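Chapter 7

Opening the Case: What a Second-Hand Desktop Will and Won't Tell You

Most books on computer repair begin with a promise. Take off the side panel, they say, and the machine will explain itself. I have been teaching evening classes in Drorthorpe long enough to doubt this. A person who has never looked inside a desktop computer sees a green board, a lot of wire and some metal boxes, and learns very little from them. A person who has looked inside a few dozen often sees what they expect to see, and that can be worse.

This chapter is about looking. It comes before the chapters on replacing parts because a good deal of money is wasted on parts that were never faulty. Tadeo Zapata, who ran the repair bench at Porkard before he came to teach with me, kept a ledger of every desktop brought in over his last years there. It had 727 entries. In 157 of them the customer had already bought and fitted a new part before asking for help, and the machine still had its original fault. Tadeo draws a stern lesson from this. I am more careful. People whose new part cured the trouble had no need to visit Porkard, so the ledger can't tell us how often guessing works. It does tell us that guessing can be expensive, and that it seldom leaves any notes behind.

You will also meet the opposite claim, usually from sellers, that a clean interior means a sound machine. I know of no good evidence for it. Dust matters when it blocks a fan or a vent. A board can be spotless and dead. When the Pastano refurbishing shop advertises its desktops as "inspected inside and out", ask what the inspection was. If somebody took off the panel, looked in and put it back, you have been told that the computer has an inside.
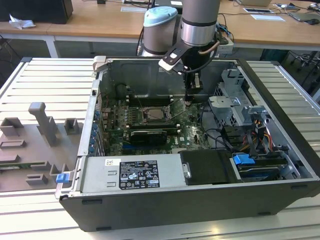

Processor sockets get less attention in beginners' books than they deserve, perhaps because the writers assume you will never need to touch one. Many readers of this book will, if only because they have bought an incomplete machine for spares. Lay the tower on its side with the board facing up before you start, and find the socket by its lever and its square shape. A raised retention lever, like the one on this Dell board, means the socket is not clamped shut, and the lack of a heatsink leaves the area open to view. Do not read more into it than that. An open socket doesn't tell you whether the processor was good, where it went or who took it. Sellers like to supply such stories, and I would want a receipt with each one.

The memory slots are easier to find and easier to misjudge. They are long and narrow, and they sit in rows. Beginners tend to assume that an empty slot is an invitation. Sometimes it is. Some boards insist on modules being fitted in a certain order, though, and some refuse modules that fit the slot perfectly well. The board's manual settles the matter. A forum post from a stranger who is sure of himself does not.

The power supply deserves more suspicion than any other part. Read its rating label, copy down what it says, and then remember that a label describes what the unit was built to deliver. It says nothing of what the unit delivers now, after years under somebody's desk. Never open the supply itself. It can hold a dangerous charge after the plug has been pulled, and no exercise in this book calls for it.

Wire colours come last. Students often learn them as a chant and trust them too far. In standard desktop supplies, black is ground, red is five volts, yellow is twelve and orange is 3.3. Those are useful to know – until you meet a maker who did things differently, or a repairer who used whatever wire was in the drawer. Treat colour as a hint and the meter as the answer.

Before you go on

Take a sheet of paper and divide it into 2 columns. Head the first "What I can see" and the second "What I think it means". With the computer switched off and unplugged, remove the side panel and fill in both columns before you touch anything inside. Benítez, the spares dealer in the market hall, will sell you a dead desktop for practice, and a dead one is fine for this.

Keep the sheet. You will need it in section 7.3, where we go back through the second column and cross things out.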